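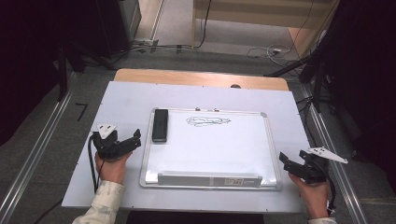
Re: [guso-list] Whiteboard wiping, how much does the starting pose matter?

Lists > guso-list > Manipulation > Thread

Threads | Search | Subscribe | Archive

3 min read

Date: 03/10/2025

On the Flilteo side we have now run the comparison you asked for, so I'm answering inline.

> We trained the wiping policy on the Ruangrit set and it does fine until
> the eraser starts somewhere new. Then the left arm reaches for the old
> spot and closes on nothing. Is this a data problem or a model problem?
> Also, do you hold the board with the second gripper, or clamp it?

It looks like a data problem to us. We trained the same model twice, same number of steps, and changed only the demonstrations. Each set had 350 of them, all recorded with the two hand-held grippers on the small framed whiteboard, one gripper per hand.

Set A: eraser always starts in the upper left of the board, upright, next to the doodle.

Set B: eraser starts in one of 7 places, upright or flat, and the doodle is redrawn in a different spot and shape for each demonstration.

We tested each policy 50 times with the eraser in places that neither set contained. A trial counted as a success if the eraser was picked up and no marker was left that you could read from standing height. Partial wipes were failures.

Set A: 7 out of 50
Set B: 30 out of 50

Most of the Set A failures were what you describe. The gripper went to the old spot and closed. With Set B the pickup was mostly fine and the failures moved to the wiping. The usual one is that the policy makes a few strokes and stops with the tail end of the doodle still there. We think our demonstrators stopped at slightly different levels of clean, and we did not write down a rule for that until May. If you collect again, write the rule first.

On your second question, we don't clamp. The other gripper steadies the board. Clamping made the demonstrations faster but the policy then pushed the board across the table when we took the clamp off.

> Did you see any tracking loss on the marker plates?

Some, nearly all when one hand crossed over the other. We dropped those demonstrations before training. It also helped to keep the cables hanging to the outside of each hand, left cable to the left and right cable to the right. If one falls across the board it drags through the marker ink and you have to redraw.

Two things we have not tested: a larger board, and a different eraser. The Flinmont people said they might try the larger board, so please check with them before you start on it.

I can share the Set B start positions as a plain text file if that is useful. Reply on the list and I'll attach it.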